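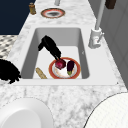 Gripper on the red onion, eggplant next door. Kitchen scene rendered in Privedora.

Two grippers, one sink: a month with the Privedora kitchen pack

I wanted to find out which gripper to spend real money on before spending it, and Privedora's pitch is that you can do most of that shopping in simulation. You get a kitchen, a bunch of food to grab, and ready-made models of grippers from a handful of makers. I put the Vomton two-finger up against the Haddad three-finger and let them fight over the vegetables for most of November.
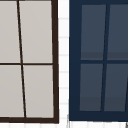
Words and testing by Kazuhiro Shimada | Filed under: Grippers, Software

Okay, setup first. I got it running on a Monday evening before dinner, and I'm not a patient person with installers, so take that as praise. You pick a room, pick an arm, drop in a gripper and hit go. The license covers up to six arms running at once, but my computer starts wheezing at three, so three it was.

The kitchen itself is a mixed bag. I love the counter, with its gray-veined marble, and the sink is a proper basin with sloping walls, which matters way more than I thought it would (more on that in a minute). The windows got less love. The brown-framed one has flat gray panes, the navy one has slate blue panes with a bit of shading, and there's no view through either of them. The bars inside them lean at odd angles too. Does that matter if you're testing fingers? Not a bit! If you're training a camera on this stuff, though, I'd want some real daylight and a few reflections to confuse it, and I couldn't find a setting for either.

Now the fun part. I ran 3,540 grasps between the two, split evenly, mostly on the onion, the eggplant and the bread.

The onion is the one I'd show a skeptical friend. It's round, it's sitting on a plate with a rim, and the plate is down at the bottom of a sink, so whatever you send in there has to come down at a slant and keep its elbows to itself. The Vomton was great at this. It's slim at the wrist, it gets in between the onion and its neighbor, and when it missed it usually missed gently. The Haddad has that third finger, and on an open counter the third finger is lovely (it just sort of hugs things), but in the sink it kept bumping the eggplant or clipping the basin wall on the way down. I spent a whole evening changing the approach angle and got it from terrible to okay.

The eggplant went the other way. It's slippery, or at least the friction numbers say it is, and with two fingers it likes to spin and drop off the end. Three fingers held it nicely nearly every time. If your day is all long smooth things, get the Haddad and don't look back.

The bread was kind of a letdown for both. It's a hard object with a bread picture on it, basically, so you can squeeze as much as you want and it won't squish. Real bread would be crumbs by then. I wrote to Privedora asking for soft objects and got a friendly reply that didn't promise anything.

A quick word on the controller, because I tried two of those as well. The one that comes in the box is fine for slow moves and gets jittery right at contact, so you see the fingers buzz against whatever they're touching. I swapped in the Hanesell plug-in, which costs extra, and the buzzing went away almost completely. Annoyingly, it also made the Vomton look better than it had all month, so I threw out my first week of numbers and started over. If you're going to compare grippers in this thing, settle on your controller first! I wish I'd done that.

Cameras: there's a wrist view and as many fixed views as you care to place. The wrist view is hard to use with either gripper since the models are so dark that the fingers turn into one black blob with hardly any detail on them. A fixed view over the sink did much better for me. You can recolor the fingers if you dig into the material files, and I made mine orange for a while, which was cheerful.

Would I buy it again? Yeah, I would. The rooms need work, the bread needs work, and I'd like the Hanesell controller bundled in for the price they're asking. But I went in leaning toward the Haddad and I've now ordered the Vomton, mostly on the strength of what happened in that sink. It ships in a couple of weeks, and I've got a bag of real onions waiting for it.

Privedora kitchen pack: 3 out of 5
Hanesell plug-in: 4 out of 5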